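July, Pivitz project, bag changes

Good morning on this one! Gemma Cocco and I went back to the trash bag job at 7, and I'm more excited about it than I expected to be. It's the chore the Ustthorpe evening crew complains about most: 80 cans a shift, and all that bending.

Both hands matter here. You need the bag held open from two sides before it goes anywhere near the can.
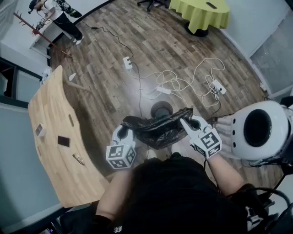
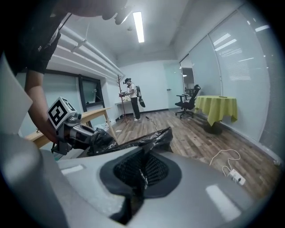
Talked with Elisa Testa over lunch about what the crew does with the time if a robot takes over the bags. Her people want the floor machines and the glass, with training and the pay step that comes with it. Two are worried about hours. Fair question, and I've asked Tayla to get an answer from Martinelli in writing.

The crew knows tricks we'd never have guessed, like folding the rim down before pushing the bottom in. I want them teaching this, paid for it, 30 minutes a shift.

To do: thinner bags, taller can, ask Elisa who wants the first slot.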